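Proyecto de asignatura: Diseño de mobiliario y equipamiento comercial
La bandeja de mostrador como superficie de preparación de pedidos
Autor: Saeed Talebi
Tutor: Spyros Bakalis
Memoria final, octubre

1. Objeto del trabajo

El proyecto estudia el uso de una bandeja de plástico de borde elevado como superficie de preparación en un mostrador de tienda. El caso de referencia es el puesto de pedidos pequeños de Vilela, un comercio de artículos sueltos situado en Fernville, donde la mercancía se reúne sobre la encimera antes de embolsarla. El encargo inicial pedía un organizador con compartimentos. Tras las primeras visitas se propuso al tutor sustituirlo por una bandeja única sin divisiones, y esa es la solución que se desarrolla en esta memoria.

Quedan fuera del alcance el embolsado, el cobro y la reposición de la estantería.

2. Requisitos

Los requisitos se fijaron a partir de las conversaciones con el personal de Vilela y de la revisión del plano del puesto:

R1. La bandeja debe retener piezas pequeñas y redondas sin que caigan al mostrador.
R2. El fondo debe ser liso, de modo que se pueda limpiar de una pasada con un paño.
R3. El borde debe permitir el agarre lateral sin tocar el contenido.
R4. El color debe distinguirse de la encimera y no deslumbrar bajo la iluminación del local.
R5. La bandeja debe caber en el puesto sin mover los aparatos que ya ocupan la encimera.

El requisito R4 se añadió más tarde. En la primera versión se había previsto una bandeja blanca, que se descartó por falta de contraste con el mostrador.

3. Descripción de la bandeja

La pieza elegida es una bandeja rectangular de plástico gris, de acabado mate y esquinas redondeadas. El fondo es plano, sin nervios ni relieves. El perímetro se resuelve con un labio redondeado y un escalón interior que delimita el hueco.

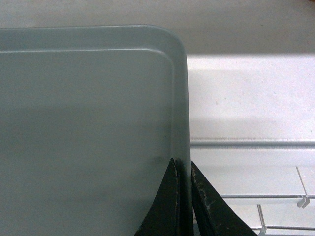 Figura 1. Esquina y borde de la bandeja. La línea clara marca el escalón interior.

El radio de la esquina es el punto que más se discutió durante la selección. Un radio pequeño aprovecha mejor la superficie, pero acumula polvo y obliga a insistir con el paño. Con el radio adoptado, el paso de un lado a otro es continuo y cumple R2 sin operaciones adicionales. La pérdida de superficie útil se consideró aceptable.

El acabado mate también tiene un inconveniente: las marcas de dedos y los roces leves se aprecian como manchas tenues sobre el fondo. No afectan al uso. En un puesto de cara al público conviene, aun así, incluir la bandeja en la limpieza de cierre.

4. Implantación en el mostrador

La bandeja se colocó directamente sobre la encimera blanca, paralela a la estantería y sin base intermedia. Se valoró una alfombrilla antideslizante y se desechó, ya que introducía otra superficie que limpiar.
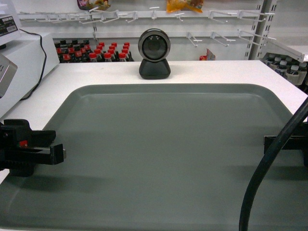

Figura 2. Bandeja sobre la encimera, con los ganchos expositores en la pared posterior.

El puesto tiene limitaciones que condicionan la posición. A la izquierda hay un aparato blanco de carcasa cuadrada, con su cable de alimentación colgando por el lado derecho en dirección a la encimera. Al fondo, inmediatamente detrás del borde, queda la cámara web esférica. La bandeja ocupa el espacio libre entre ambos elementos y el frente del mostrador, con lo que se cumple R5. El recorrido de ese cable debería fijarse a la pared o al canto del aparato en una instalación definitiva; en la configuración actual limita los desplazamientos hacia la izquierda.

Los ganchos de la fila superior apuntan hacia fuera. Se recomienda reservarlos para artículos ligeros, por si alguno se desprende al retirarlo, y mantener la bandeja en la vertical de trabajo del empleado y no bajo el expositor.

El contraste entre el gris verdoso de la bandeja y el blanco de la encimera es suficiente para localizar el contorno de un vistazo (R4).

5. Ensayos

Los ensayos se repartieron en 6 sesiones. Se utilizó material de la marca Sodness, cedido por la tienda, y agua del grifo.

5.1. Retención de líquido. Se vertieron 200 ml de agua en el centro de la bandeja apoyada en horizontal. No hubo rebose. Al desplazarla despacio sobre la encimera el agua alcanzó el escalón interior, sin superar el labio.

5.2. Retención de piezas. Se dejaron rodar bolas y tapones desde un extremo. Todas las piezas quedaron dentro, salvo 2 tapones lanzados con más impulso del previsto en el procedimiento. El resultado se da por válido para R1, con la reserva de que la altura de caída no se controló con un útil.

5.3. Agarre lateral. El labio ofrece apoyo por la cara exterior y la pared por la interior. Con la bandeja cargada, el agarre por un solo lado provoca una flexión visible; se recomienda emplear ambos lados cortos.

5.4. Lectura del contenido. Se comprobó si el interior se distingue desde una altura baja, equivalente a la de una persona sentada al otro lado del mostrador.

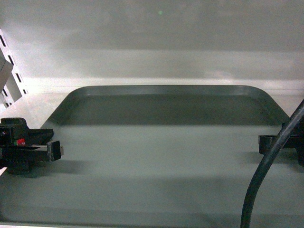

Figura 3. Bandeja vacía desde un punto de vista bajo. El fondo se ve más oscuro que el apoyo.

Desde esa posición el fondo sigue siendo visible y el borde trasero se lee como una línea continua. El brillo leve a lo largo del labio ayuda a reconocer el límite. Las piezas oscuras se distinguen peor que las claras, sobre todo cuando hay sombras sobre la superficie.

6. Observaciones y trabajo pendiente

La bandeja cumple los cinco requisitos con las reservas indicadas en 5.2 y 5.3. Quedan pendientes 2 tareas: repetir el ensayo de piezas con una rampa de altura fija y comparar la flexión con la del modelo Genovville, de pared más gruesa, que no llegó a tiempo para esta entrega. Las hojas de toma de datos se adjuntan en el anexo A y el plano acotado del puesto en el anexo B.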